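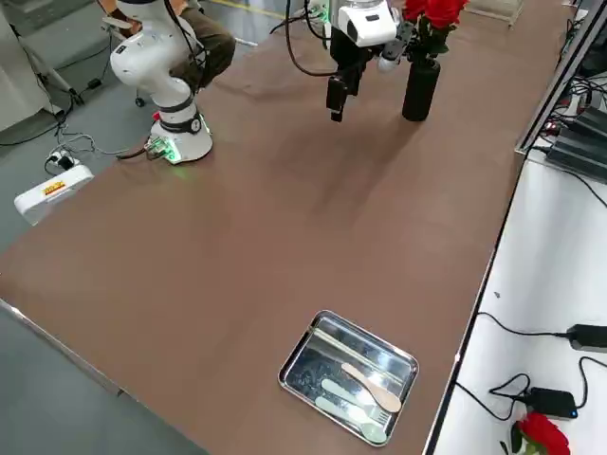 4. Vase and artificial roses

This section covers setting up the Jellum table vase with the red rose bunch, and taking the flowers out for dusting. Allow 9 minutes the first time.

4.1 Before you start

Place the vase upright on a flat table. Wipe the tabletop first - grit under the base will scratch both surfaces. Keep trays and other metal items clear of the vase.

CAUTION: Do not fill the vase with water. The roses are artificial, and the stems may mark or rust if left standing in it.

4.2 Arranging the roses

1. Hold the bunch by the stems, below the lowest leaves.
2. Bring the stem ends together and lower them into the mouth of the vase.
3. Let go slowly and check that the vase does not lean.
4. Turn the larger bloom towards the side from which the table is usually seen.
5. Spread the leaves outwards so that they hang clear of the rim.
6. Open the petals by hand, starting with the outer ones.

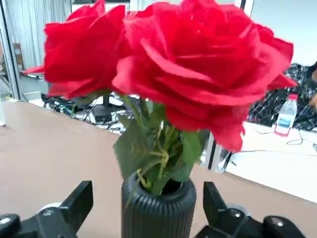

Fig. 4-1. Stems gathered in the mouth of the ribbed vase, with leaves to either side.

Note: Loose outer petals may be left as they are. Do not glue them.

4.3 Removing the roses

1. Steady the vase.
2. Grip the stems just above the rim and lift straight up. Do not pull on the blooms.
3. Move the bunch to one side before lowering it. It may be held with the blooms down, but do not press them against the table.

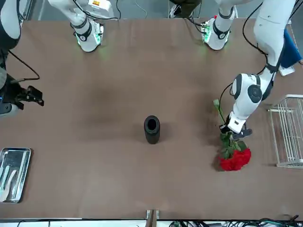

Fig. 4-2. Bunch held by the stems, blooms downwards, beside the open vase.

4. Dust the petals with a soft dry brush.
5. Wipe the rim and the outside of the vase with a dry cloth. Follow the line of the ribs.

CAUTION: Polish leaves smears on a matte tabletop. Apply it to the cloth and well away from the table.

Replacement bunches are ordered under part number 824. To refit the roses, repeat 4.2 from step 1.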